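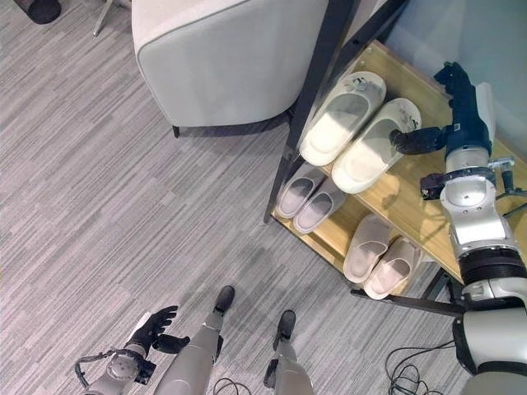
*Figura 2.1. Butaca tapizada y zapatero sobre alfombra de rayas.*

## Capítulo 2. Las superficies blandas y el eco

Os confieso una cosa: cuando me mudé a mi primer piso di una palmada en el salón vacío y me asusté (¡sonaba a piscina cubierta!). Dos semanas después llegaron la alfombra y las cortinas, repetí la palmada y el eco casi había desaparecido. De eso va este capítulo, de por qué una habitación con telas suena tan distinta de una pelada.

En el capítulo anterior vimos que el sonido rebota. Ahora nos toca ver qué pierde en cada rebote. Un material poroso deja entrar el aire en vibración y el rozamiento convierte parte de esa energía en calor, poquísimo, no esperéis calentaros los pies con la radio. El vidrio y el yeso, en cambio, devuelven casi todo.

Eso sí, con los graves la cosa se complica: una alfombra fina apenas los nota. Lo comprobaremos en el apartado 2.3 comparando un tono de 100 Hz con otro bastante más agudo.

Antes de seguir, buscad un pasillo y un dormitorio, dad una palmada en cada uno y apuntad lo que oís. Usaremos esas notas en el ejercicio 20.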